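6/1/19

**Metton opens its summer sandal drive with Cirard**

We at Metton are so happy to say that our summer sandal drive is open again, and this year our good friends at Cirard are joining us at 9 drop-off points all over town! Slides, flip-flops, thong straps, plain black or bright as you please, they are all welcome.

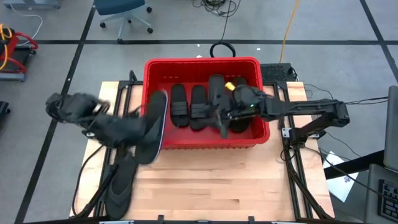

Last year you brought us 1,920 pairs (we are still smiling), and 349 of them came in during the very first weekend. Please keep your pairs together if you can, and give the soles a quick wipe before you set out. Drop-off is free at every Cirard counter and at the Lozano Street hall.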